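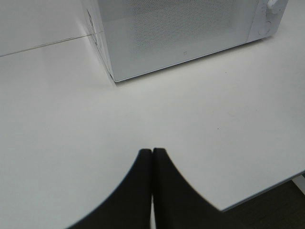
止まったなら安全だったということでしょう、とTineke Verschuerenは返信に書いてきた。3月の件を短く報告した直後だ。違うと思う。急いで書くので乱文で失礼。

起きたことは単純。電子レンジの扉を開ける作業で、グリッパーが扉の縁にかかったまま腕が引き続けた。力の上限は45Nに設定してあった、はずだった。ところがPanoraの更新で設定ファイルが読み直され、上限なしに戻っていた。警告なし。ログに一行だけ。レンジごと手前に22cm動いて、非常停止。押したのは人間である。

だから「止まった」ではなく「止めた」。この差を報告書の書式は区別しない。停止欄に丸をつけて終わり。うちのも、Bakkeのもそう。

試行は3,860回目だった。それまで無事故、という数字を何度も会議で見せられた。私も見せた。でも上限が外れていたのは最後の更新のあとだけで、その前の回数は何の保証にもならない。1,000回ごとの点検も同じ。回数で区切る点検は、更新の翌朝に壊れたものを拾えない。

Ezekiel Kincaidは、現場に確認項目を増やせと言う。反対。項目はもう多すぎる。チェック表の下の方など、夕方5時には誰も読んでない。増やすなら機械の側だ。力の上限が読めなければ起動しない。それだけでいい。なぜ既定値が「無制限」なのか、Panoraの担当に聞いたが、互換性のため、との返事。何との互換性なのかは書いてなかった。

家電相手の軽い作業だから、という空気もよくない。軽い作業ほど人が近くに立つ。扉の前に手を出す。柵もない。溶接ラインなら即日停止になる故障が、台所の道具が相手だと「設定ミス」で済んでしまう。

Urgateの機体では起動時の照合を試験的に入れたそうだ。起動が遅いと不評らしい。遅くてかまわないとおもう。こちらは更新を止めたまま、手で上限値を読み上げてから動かしいる。面倒だが、当分これで行く。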